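Why I went back to piano lessons

I quit piano when I was 19 and told everybody it was for a year. Well, it was a good deal longer than that! Last October my neighbor Manee Phetsri was giving away her old upright, and before I had really thought it through I'd said yes, and there it was, taking up most of the wall by the dining room window.

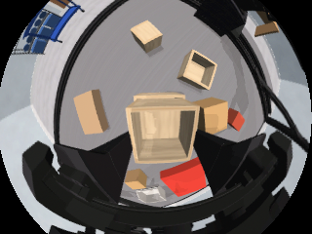 The tuner charged me 200 dollars and shook his head over the low notes, but he got it sounding sweet enough – a little like a music box in a church basement, if that makes any sense. Then I found a teacher, Hugo Delorme, who is very patient and has me playing scales with both hands like a second grader. I practice 40 minutes after supper, most nights anyway, and my left hand is still lazy. 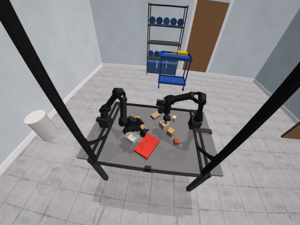 What surprised me is how much my fingers remembered. I sat down one evening and half of an old waltz came out, right up to the page turn, and then nothing. I laughed so hard the dog left the room. Hugo says we'll learn the second half by the end of summer, and I've already bought the sheet music (large print, thank you very much) and put it up on the stand where I'll see it every morning.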